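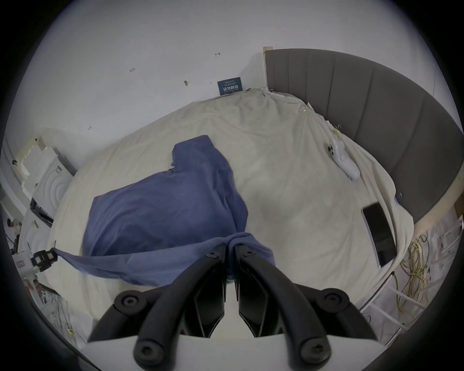

The Vastetton Student Robotics Club will spend its spring term on folding laundry, and it would like to say at the outset that it does not expect to be very good at it. The project, named Kultetti by the students, asks members to record themselves handling cloth with hand-held grippers and then to use those recordings to teach a robot arm to do the same. Much of the recording takes place on beds, where soft things tend to end up. A blue cloth pinched between two black fingers on a rumpled off-white duvet, with a phone and a game controller lying nearby, is a fair sample of the work. It will be repeated a great many times before the club lets an arm try anything.

The club has 44 members this year, drawn from the high school and the community college. Two teams will work on Kultetti. One collects the recordings and the other trains and tests the software. The teams trade places halfway through the term, a rule adopted after last year's project, when the recording team felt it had done the boring half and said so in writing.

Silvana Meireles, the club's faculty adviser, teaches physics and describes herself as unconvinced.

"I have been hearing that household robots are five years away for as long as I have been teaching," Meireles said. "The students watch the videos and come in very excited. I ask them how many tries it took, whether the shirt was laid out first, and who was standing next to the robot with a hand on the switch. Usually the video doesn't say. I would like our videos to say."

For that reason, every clip the club shows in public will be unedited and played at normal speed, with the number of failed attempts before it written on the screen. The club will not publish a success rate until it has completed 66 test runs on cloth that was not used in training. If the rate is bad, it will be published anyway.

Why cloth

Students voted on the subject in February. The other choices were sorting recyclables and setting a table. Cloth won by two votes, mainly on the argument that everyone has some at home and nothing breaks when it is dropped.

It is also hard. A cup stays the same shape when it is picked up. A shirt doesn't. Pull on one part and creases run out from the grip in every direction, the far end may or may not follow, and whatever the software had worked out about the shape a moment earlier is no longer much use. People handle this without thinking about it, and several members found that they could not explain how they fold a shirt until they were made to do it slowly with two fingers.

Dirceu Vasconcelos, a second-year student who leads the recording team, said the grippers took some getting used to.

"The first evening I couldn't fold a hand towel," Vasconcelos said. "I've been folding towels since I was six. You lose all the feeling in your fingertips and you start watching the cloth instead. I think that's useful for us to know, but I'm not sure what the robot gets out of watching me be bad at it."

His question is one the club has not settled. Some members believe clumsy recordings should be thrown out. Others want them kept, on the theory that the arm will make the same mistakes and ought to have seen how a person gets out of them. The training team plans to try it both ways and compare. Meireles has asked each side to write down its prediction ahead of time and hand it to her in a sealed envelope.

What the club is not claiming

A flyer posted earlier this term described Kultetti as a "laundry robot built by local teens." The club has taken the flyer down. There is no laundry robot. There is a secondhand arm bolted to a workbench, which has so far been used to push foam blocks. The club did not build the arm and does not plan to say that it did.

The flyer also said that the robot would "learn like a child does." Meireles asked for that line to be left out of all future material. A child who has folded one towel can make a decent attempt at a pillowcase. The club has no evidence that its software will be able to do that, and testing whether it can is one of the more interesting parts of the plan.

Members have also been told not to describe the finished system as saving anyone time. At present, folding one shirt by gripper takes a practiced student longer than folding several by hand, and that is before counting the hours spent labeling and checking the recordings.

Homes and privacy

Bedrooms and living rooms give more varied backgrounds than a classroom table, and the club wants that variety. It also means that recordings pick up whatever else is in the room. A phone left face up on the bed, a card leaning on the wall, papers on the floor: all of it goes in along with the cloth.

Students must have permission from the people they live with before recording, and must watch every clip through before handing it in. Anyone may withdraw a clip at any point in the term without giving a reason. Clips are stored on a club computer and will not be passed to outside companies. A parent asked at the fall meeting whether the club could promise this, and the answer, now in the club's written rules, is yes.

Competition

The club has entered Kultetti in the student division of the Prakimia Regional Robotics Meet. Teams there are given seven minutes to complete a task in front of judges, with one restart allowed. The club's stated goal is to pick up a single cloth from a heap, lay it flat, and fold it once. A second fold will be tried if there is time.

Meireles said she would be pleased with the first step.

"Picking it up is a real result," she said. "I've told them that if we get as far as flat I will buy the pizza, and I'm not setting money aside."

Public session

An open session will be held at the Teixeira Annex, Room 7, at the end of the term. Doors open at 6 p.m. and there is no charge. Visitors may try the hand-held grippers, look at the test log, and bring a clean item of their own for the arm to attempt. Please do not bring anything with sequins, buttons you care about, or sentimental value. Fitted sheets will be accepted but the club makes no promises.

The envelopes with the two predictions will be opened at the session, and the full test log will be available on paper for anyone who wants to check the arithmetic.

About the club

The Vastetton Student Robotics Club is open to high school and community college students in the Vastetton area. No experience is needed. Past projects include a line-following cart, a plant-watering timer, and a sorting machine for coins that was retired after it could not reliably tell dimes from pennies. Reports on all three, including the coin sorter, can be requested from the club.

Press questions should be sent to Silvana Meireles through the club office. Reporters are welcome to attend a regular evening session and are asked to stay for the whole of it.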